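Is the county jail escape alert system worth signing up for?

Asked in: Local News & Public Safety, Kennedy County

Hi all, I moved out to the Enar side of the county this summer and I'm still figuring out how things work here. Last week my phone was dead quiet all evening, and then the next morning the lady at the gas station tells me two guys had walked off a work crew near Barnix and deputies had been up and down our road half the night looking for them. They were picked up before breakfast, fine, but I had my back door wide open until 10 because of the heat!

So my question is, how does everybody else find out about this stuff? I thought those loud alerts came to every phone automatically. Do I have to sign up somewhere? And is it going to wake me up for every fender bender on the highway, because if so I might rather not know.

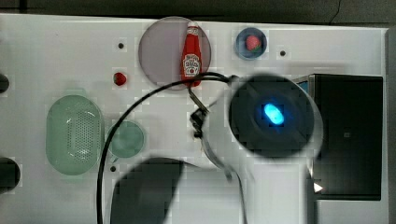
Page last modified: 09/06/2022

3 answers

Answer 1 (marked helpful)

You do have to sign up, and I didn't know that either for the first couple of years I lived out here. The loud ones that come to every phone are for really big things, tornado warnings and missing kids and so on. Our sheriff's office puts walkaways and manhunts on the county list, and that one only goes to people who registered.

Go to the county page, look for Emergency Notices, and put in your street address (not your PO box, mine got rejected twice before I figured that out). Then it asks which kinds you want. I have "law enforcement activity" and "severe weather" checked and everything else off. I left traffic on for one week and it about drove me nuts, it was every stalled truck between here and Gorkon.

You can pick text, call or email. I'd go with a call for the law enforcement one if you sleep like I do. Texts don't ring through when my phone is on do not disturb, but you can save the alert number as a contact and let that contact ring through. Takes a minute in the settings.

One more thing, the address matters a lot. They draw a circle on the map and only call the homes inside it. The night you're talking about I think it was everybody within 8 miles of the Barnix turnoff, and I got my call a little after nine. If you're right on the edge you might get skipped, so some folks put in a second address, like their work or their mom's place. It lets you do that. 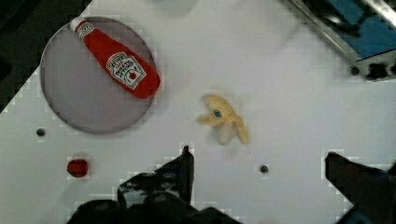

enar_porchlight

Also wanted to add, since people ask me this every time: if you do get one of these calls, don't go driving around looking. My neighbor did that with a spotlight and spent a good while at the end of his driveway explaining himself to two deputies. Lock up, turn the outside lights on, take your keys out of the truck. The keys are the big one. If you see somebody, call 911 and stay in the house.

Answer 2

just get a scanner app. I heard the whole thing that night way before any call went out. they had the dog out by the grain elevator and then over on 379 and then it went quiet. you do have to put up with a lot of boring stuff and sometimes they switch channels on you

Answer 3

I'm on the other side of Gorkon so I wasn't in the circle, but I can tell you the sign up works, I did mine on my phone in the grocery line. It sends you a code and you have to type it back in or you're not really registered. I missed that part the first time and sat there thinking I was covered all winter.

The paper ran a thing saying only 300 households in our end of the county were on the list, which seems low to me considering how many of us live out here. If you've got older neighbors with a landline, they can be added too, you just call the non-emergency number during office hours and give them the address. I did it for the couple across from me. They said they'd mail a letter to confirm it and I never did hear if that came.

Was it two guys or three? I heard three.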